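What goes on our wall sheet

I promised Lindiwe Molefe that I would write down our rules for recording with the hand-held grippers, because she is starting a similar group at Olarness and does not want to learn everything the slow way. I am not a standards person. My work is mostly with cloth, and I write this in my third language, so please forgive me if some sentences are stiff.

We began with a text of 12 pages. Gert Kruger wrote it and it was very correct, but people read it on their first morning and then never again. Now we have one sheet on the wall beside the table. The long text still exists, and if the two say different things, the sheet is right until Gert has changed one of them.

The first rule is about the grip. Close the fingers fully on the cloth before you pull. With two grippers, the pull should be only enough to take out the slack. Thin knitwear is the difficult case, as it will stretch a long way before you feel anything in the handle. 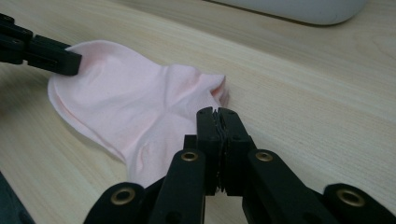
Kiprono Urio wanted a number for the pull, in newtons, and I understand why. But our grippers have no force sensor, and a rule that you cannot check at the table is only a wish. So we wrote "flatten, do not lengthen". If we one day get sensors in the fingers I will be happy to change it.

The second rule is about mistakes. A dropped item is not a reason to stop the recording. You pick it up again and continue, and you write "drop" in the notes. We lost many good recordings in April before we agreed on this, and Idalina Coelho was quite angry with me, because I had told two people the opposite.

Third, one item has one name. We had "sock", "short sock" and "ankle sock" for the same thing in the Petine set, and to repair this in 358 recordings took me longer than I want to say. Choose the word before you start, and put it on the sheet.

Fourth, look at the finger pads before every session. Check for fluff between the fingers also, with a lamp if you have one. Knitted things leave a lot of it. We change the pads after 3000 closings, or earlier if the surface has become smooth.
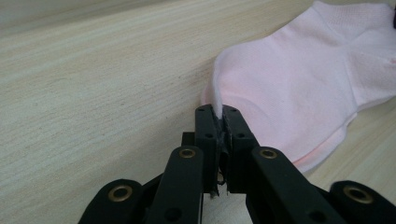
Page last changed: April, 16:20

Some smaller things which are not on the sheet, but which I tell to every new person. Take off rings and watches. Do not speak to the person who is recording, even if you see that he is doing it wrong. Let the item lie as it fell at the start; do not make it nice first. I had to learn this last one myself, my mother was very strict about laundry.

Pravesh Joubert asked if we should follow the Dramis format for the notes. I have read it twice. It has 51 fields, and we would fill in perhaps nine of them, so for the moment we stay with our own. If Lindiwe decides differently for her group, I would like to see how it goes.

The sheet itself I can send to anybody who writes to me. It is in English, with a few pencil corrections by Gert.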